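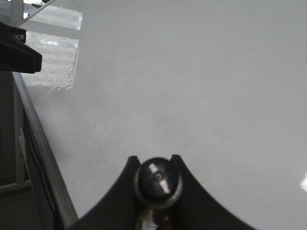

Search this notebook Go

October 2019 – student arm project, Trummer bench

Got in late, Chak-lun already had the arm powered up. Plan for today was grip repeats, then the park position if time. Did the repeats. Did not do the park position.

Repeats: 36 closes at the new force setting, 26 clean, 7 where the part twisted a bit as the fingers came together, rest I stopped by hand. Twists nearly all at the start of the run. Thu thinks the slow close is too slow and one finger arrives first. I think the zero has drifted. Could be both.

Table glare still a nuisance. The blinds come up as stripes on the white top and the edge finder picks them up as edges. Chak-lun tried raising the threshold – stripes gone, but so was the rail. Put it back to the August value for now. Matt sheet from the store cupboard? Ask first, last year's team got told off for that.

Joint 2 makes a faint tick on the way down. Not on the way up. Noted, not chased.

Thu Hứa rewrote the close routine so it waits for both fingers before lifting. Runs fine in the simulator, not tried on the arm yet. It is in the Prunoslow folder, NOT the Jernis one, please dont edit both again.

For next time:
– re-zero gripper before anything else
– run Thu's routine at half speed
– same 36 closes so we can compare
– send Vastville the entry form, needs both team names spelt properly this time

Left the lab about teatime, arm off, log saved to the shared drive – think I forgot to rename teh file.

2 comments Share

We use cookies to keep you signed in. Accept Manage settings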